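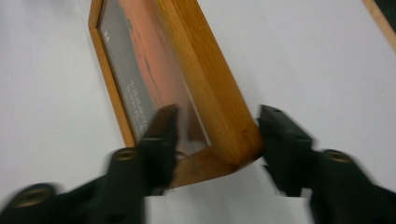

Leeds, October

Thread: Glass gone cloudy in one corner of a wooden frame

kodham_rd
I've got this one down to sort before it goes back up in the hall. Honey-coloured wood, glazed, grey on the left going into orange-red, with a bit of small white text printed on the grey. Down near the bottom corner the glass looks whitish. I've wiped the outside with a damp microfibre cloth, let it dry and wiped it again, and I can't shift it. Is it worth opening the back, or will I make it worse?

Valdir Bittencourt
Could just be reflection. Tilt it under a lamp and see whether the pale patch moves. If it moves, leave the frame alone.

tinsnips
Open it. I've had 3 frames with the same complaint and each time it was a film on the inside of the glass. Lift the tabs with a butter knife, take the backing off, lay the print face up on clean paper. Glass cleaner on the cloth, never sprayed on the glass.

Pak-hei Leung
I'd go the other way on the glass cleaner. Warm water with a drop of washing-up liquid, then plain water, then leave it standing for an hour before it goes anywhere near the print. If the print is touching the glass with no mount between them, don't pull it. Orange and red inks can stick.

tinsnips
An hour is overdoing it. Dry is dry.

Pak-hei Leung
Up to you. I ruined a poster that way and it cost me 68 quid to replace.

kodham_rd
Tried the lamp. Part of it moves and part of it doesn't, so a bit of both. There's no mount that I can see. The back is taped all the way round with brown paper tape.

Valdir Bittencourt
Then cut the tape with a fresh blade, right along the inside edge of the rail. Gerkanov do a gummed tape for putting it back, 50 metres on a roll, far more than you need. What are you doing about the wood?

kodham_rd
Nothing planned. Dry duster. Someone at work said Wovavik wax.

tinsnips
Wax is fine on bare wood. Do it before the glass goes back in or you'll be cleaning smears off again.

Pak-hei Leung
Check it isn't varnished first. Wax on varnish just sits there and picks up dust.

kodham_rd
Right, blade tomorrow morning. I'll post how the print comes away.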